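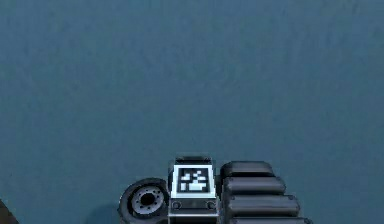

How to prepare a bedroom for repainting

13 Jun 2022
By Hwa-young Cheon, Tenant Services, Drirville Housing Association

Tenants of Drirville may repaint any bedroom in their home without written consent, provided that the work is carried out in the manner set out on this page. Consent is still needed for kitchens, bathrooms and shared hallways. Tenants at Contreras Court should also read the separate notice on lead paint before they begin, as some window frames there are older than the rest of the building.

Before you start

Choose a time when the room can be left unused for two nights. Water-based emulsion is normally dry to the touch within a few hours, but a second coat and a closed door will both slow this down. If a child or a person with a chest complaint sleeps in the room, arrange for them to sleep elsewhere until the smell has gone.

You will need:

Dust sheets, preferably cotton
Low-tack masking tape
Filler and a filling knife
Fine sandpaper
Sugar soap, a bucket and two sponges
A roller, a tray and a small brush for edges
Emulsion suitable for bedrooms

Dust sheets, rollers and trays may be borrowed from the Velside office for up to 8 days. Please return rollers clean. A deposit is not required.

Clearing the room

Remove small items first, then curtains, lampshades and anything fixed to the wall with a hook. Large furniture may stay in the room if it can be moved at least an arm's length from every wall. Beds with a heavy frame should be lifted by two people and never dragged, as the feet will mark a wooden floor and the cost of repair may be charged to the tenant.

Strip the bed completely and store the bedding in another room. Cover the mattress with a clean sheet and then with a dust sheet, tucked in on all sides.

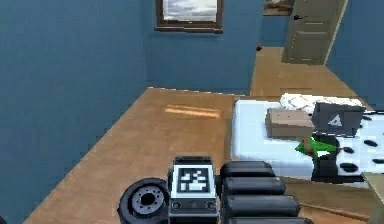 Floors should be swept before they are covered. Grit trapped under a dust sheet will scratch varnish when it is walked upon. Lay the sheets so that they overlap by a hand's width and tape them to each other, and to the skirting board if there is one. Do not tape directly to a varnished floor.

Preparing the walls

Wash the walls with sugar soap from the bottom upwards, then rinse with clean water from the top down. Leave them to dry overnight. Fill small holes and cracks, allowing the filler to stand slightly proud of the surface, and sand it flat once it is hard. Larger cracks – those into which a coin can be pushed – should be reported to the repairs team and left alone.

Where a dark colour is to be covered with a lighter one, a coat of white emulsion thinned with a little water should be applied first. Two coats may be necessary over deep blues and reds. Our decorating adviser, Dong-geon Yeon, recommends waiting until the first of these is fully dry before deciding, as wet paint often looks patchy.

Windows and doors

Take down blinds where the brackets allow it. Otherwise, raise them fully and wrap them in a clean bag. Wooden frames that are stained or varnished must not be painted over. Run tape along the edge of the frame, press it down with a dry cloth, and remove it while the last coat is still slightly soft.

Keep at least one window open during the work. Doors may be left on their hinges, but handles should be covered.

Painting

Begin with the edges and corners, using the small brush, and work along one wall at a time. Roll each wall from top to bottom before the edges have dried. The association's standard bedroom colour is Flullavby White, held in stock at the Velside office at a reduced price for tenants. Other colours are permitted, but you may be asked to return the walls to a light shade when you leave the property.

Left-over paint

Do not pour paint into sinks or drains. Part-used tins with the lids firmly on may be brought to the Velside office from 9 in the morning until noon. The next collection for hardened paint will be held in July.

Last updated by Tenant Services, June 2022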